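Keeping a medicine and vitamin shelf in order

June 7, 2020

Most homes have a cupboard where bottles and tubs go in and don't come out again. Ours was over the kettle, and by March it held three generations of cough mixture and a tub of tablets with the label rubbed off. These are the tips that have worked for us, with a few sent in by readers.

Choose the right place first

The bathroom is the usual spot and one of the worst, as steam gets into everything. Over the kettle or next to the cooker is no better. Look for somewhere dry, out of direct sun and away from radiators. A hall cupboard or a high shelf in a bedroom will do. If children live in the house or visit, anything medicinal belongs up high and behind a lock, child-resistant cap or not.

Some things have to go in the fridge. The label or the leaflet will say so. Keep those in a lidded box on a middle shelf, well back from the ice compartment.

Empty it all out

Take everything out and stand it on a table before you decide anything. Sorting while things are still in the cupboard only moves them about. Wipe the shelves with warm water and a drop of washing-up liquid, then dry them properly with a cloth and leave the doors open for an hour.

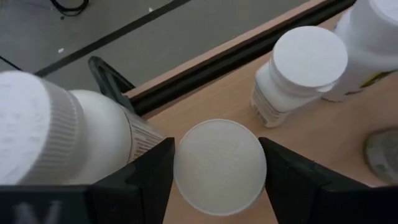 Check every date. Some are printed on the base, some on the side and some are pressed into the end of a tube where you need good light to read them. Eye drops and liquid medicines often have a second limit, counted from the day they were opened. Write that day on the bottle in permanent marker as soon as you break the seal.

Out-of-date medicines go back to the pharmacy. Don't put them down the sink or the toilet, and don't put them in the bin. Ring before you go at the moment, as not every branch is taking returns. Empty plastic tubs can usually be rinsed and recycled, but councils differ on caps.

Arrange by use

Alphabetical order looks tidy for a week. Grouping by use lasts longer: daily things together, first aid together, colds and hay fever together, and anything for the dog in a separate box somewhere else. Keep each person's prescriptions apart from everyone else's.

A single row is easier to live with than a deep cupboard. If you only have deep shelves, put a strip of wood along the back to raise the second row. An offcut of skirting board is fine. Our own strip is 16 mm thick, and I would go higher if I did it again.
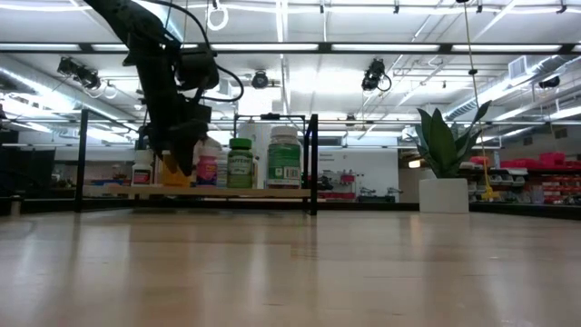
Bottles in one row on a plank, so there is no back row to forget.

Open shelves like this suit spices, oils and craft supplies too, but go by the earlier advice on locks for anything a child shouldn't swallow. Fix any freestanding rack to the wall with a bracket. If the plank is bare wood, give it a coat of clear varnish and let it harden fully before loading it, or the tubs will stick.

Sticky labels and stuck caps

Keerthana Pai wrote in to ask how to get labels off jars she wants to reuse. Soak the jar in hot water with a spoonful of washing-up liquid, peel off what comes, then rub the rest with a paste of bicarbonate of soda and cooking oil. Leave it for 18 minutes or so and wipe it off. Never take the label off anything that still has tablets in it, and never move tablets into a jar with a different name on it.

For a cap that won't turn, wear a rubber glove or put a thick elastic band round the rim. Syrup bottles stick when the thread is sugary, so wipe the neck with a damp cloth each time you close one.
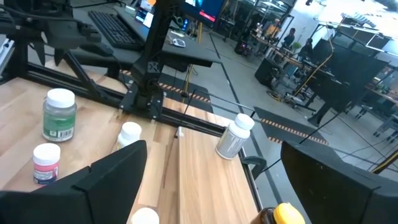 Keep a list

Tape a sheet of paper inside the cupboard door with the name of each item and its date. Cross things off as they go. Milagros Garrido keeps hers on the back of an old calendar page and takes a photo of it before she goes shopping, which has stopped her buying plasters she already has.

Look through the list when the clocks change. It takes almost no time once the first big clear-out is done. Buy the small size of anything you only use in winter - the big tub is cheaper per tablet, but we threw away one marked 224 with most of them still inside.

Next time: getting the smell out of lunch boxes and flasks.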